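Blog > Money > Local taxes

27th January
By Esperanza Escobedo

So the Tresville budget is out, all 74 pages of it, and I read the thing on my couch with a highlighter! The recovery money from the state gets us $500 a household off the property bill, but you have to apply by June.
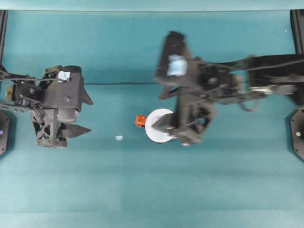
White plate on the teal mat

What bugs me is the bus line. Loro Street keeps its route, fine, but the Villa loop drops to 8 runs a day from 12, and my neighbor Nassoro Swai rides that one to work (he's already looking at carpools).
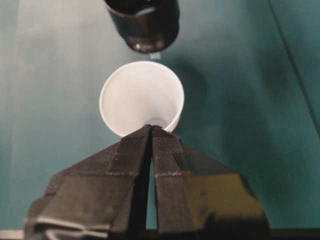

Paper cup, from above

I've emailed the council twice about it. If you live out past Rashidi Park, please write to them too, the comment form is still open.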